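We bought the Lumell parallel gripper and its wrist sensor as a bundle, to see whether it could replace the vacuum tool we had been using for desktop computer disassembly. The notes below cover one arm, one case layout and a lot of hard drives. They should be of use to anyone choosing an end effector for small electronics work. 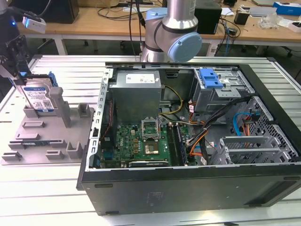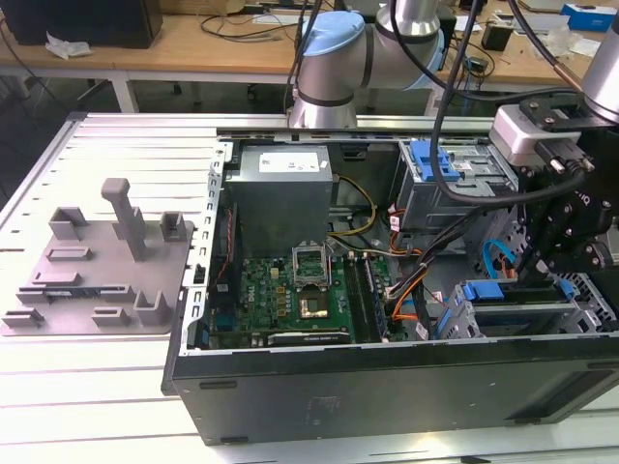
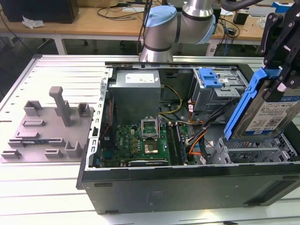
Hartley workshop, Cundville
August

## What we tested

The job was pulling 3.5-inch drives, still in their blue plastic caddies, out of an opened tower, placing them in a printed fixture beside the case, and putting them back again. Memory modules were a second, harder job. The tower is a Dell lying on its side with the panel off, so everything is approached from above.

We ran 300 drive cycles with the Lumell fingers and 50 with the memory modules. Before that we ran 40 drive cycles on our older gripper, an Ilcombe, using the same arm and the same fixture. That's a smaller baseline than I would like, but the Ilcombe was due back in the packaging cell and we couldn't keep it longer.

## Fitting

Mounting took most of a morning. The adapter plate was correct for our flange and the bolts supplied were the right length. The manual has the torque figures in a table at the back and a different set in the text, so we wrote to Lumell and were told to use the table.

The cable is the weak point of the package. It leaves the sensor module from the side and is stiffer than it needs to be. Reaching down into a case, you have to think about where it goes at every wrist angle, and on two occasions it snagged during a rotation and pulled the connector partly out. We added a second tie point further up the arm and slowed the wrist down, and it hasn't happened since. A right-angle connector would fix this properly.

## Drives

The fingers do this well. They are narrow enough to get at the caddy without fouling the cage, and the grip on smooth plastic is secure even with the drive tilted on the way out. Of the 300 cycles, six needed a person to step in. Four of those were on insertion, with the caddy meeting the bay at a slight angle and the controller stopping on force. The other two were the cable snags already mentioned.

The Ilcombe managed the same lift but needed more clearance on both sides. On a case with loose power leads beside the bay, that clearance often isn't there. It is also heavier, and we noticed the arm settling more slowly at full reach.

Loose wiring is still a problem with either gripper. SATA leads in particular spring back to wherever they like, and neither product has anything to say about that. We now tuck them by hand before a run.

## Memory modules

Results here were mixed. Taking a module from the fixture is easy, as the slot holds it upright and there is plenty of room to either side. Getting one out of the motherboard is another matter. The retaining clips have to be opened first, which we did by hand, and the fingertips are slightly too thick for two modules sitting close together. We got through the 50 cycles, but I wouldn't call it a production process. Lumell sells a thinner fingertip set that we haven't tried.

## Sensor and software

The wrist module gives a clean depth reading on matte surfaces — the caddies and the grey fixture gave us no trouble at all. Bare sheet metal is worse. Over the drive cage the reading jumped about enough that we ended up relying on taught positions for the last part of the approach.

The controller software is plain and stable. Force limits are set per waypoint, and the log exports to a spreadsheet without any fuss. It does forget the colour settings for the status light after a restart, a small thing but irritating if you use them.

One suggestion for anyone setting up something similar: fasten the fixture down before you teach any points. We didn't, bumped it, and lost an afternoon re-teaching every position on the plate.

## Verdict

For caddied drives I'd buy it again, and we have moved that job over to it. For memory modules, wait until you've seen the thin fingertips on your own boards. Anyone already running an Ilcombe on roomier work has little reason to change.

Good: narrow fingers, secure grip on plastic, per-waypoint force limits, useful logs.

Not so good: stiff side-exit cable, conflicting torque figures in the manual, unreliable depth over shiny metal.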